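# Cookware storage, Hawthorne kitchen: gallery

Updated 25 April 2018. Maintained by Darlene Doucette.

The Hawthorne kitchen is a shared teaching kitchen with one work table, a wall of open shelving and two drawer units. Cookware was sorted in March. Each piece was checked for a flat base, a tight handle and a lid that seats without rocking. Pieces that failed went to the Tilthorpe building for the craft room. The inventory now stands at 49 pieces.

The notes below follow the order of the storage plan, from the top shelf down. Diameters are measured inside the rim. Shelf numbers are on the labels at the left end of each board.

## Shelf 1: stockpots

Stored upright, handles parallel to the wall. Lids are turned upside down on the pots so the knob sits inside and the next board clears it. Nothing is stacked on this shelf. The board flexes under a second layer.

## Shelf 2: frying pans

Stacked by diameter, largest at the bottom, with a felt disk between each pair. Disks are cut from Sakum felt, 2 mm thick. The thicker grade was tried first and made the stack lean. Replace a disk when it pills or picks up grease. Do not use paper towels as a substitute; they slide.

## Shelf 3: saucepans

Handles point out and to the right. Lids are kept off the pans and filed in the Hestard rack at the end of the shelf, which has 14 slots. A lid left on a pan that was put away damp holds the moisture in, and two of the older steel pans have spots from it.

## Work table: pairing lids

Lids and pans are matched on the table before they go up. A felt pad goes down first, large enough to take the pan and its lid side by side. Glass lids are laid flat on the felt and lifted by the knob.
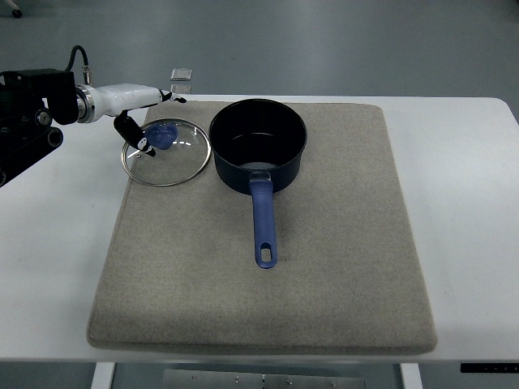

Color is a useful first check on the blue-handled pieces, where the lid knob and the pan handle match. It does not settle the size. Two of the glass lids differ by 183 mm against 180 mm, and the smaller one drops slightly on one side when it is on the wrong pan. Seat the lid, press opposite points on the rim, and listen for a click. If it clicks, try the other lid.

Knob screws are tightened at the same time. A quarter turn past snug is enough on glass.

## Drawer unit A: small lids and inserts

Steamer inserts at the back, small lids at the front, standing on edge against the divider. The divider is loose at the right end and still needs a longer screw.

## Drawer unit B: felt and spares

Spare disks, one spare pad, knob screws in a jar. Pads are brushed, not washed. The felt shrank on the one occasion it went through the machine, and that pad has been cut up for disks.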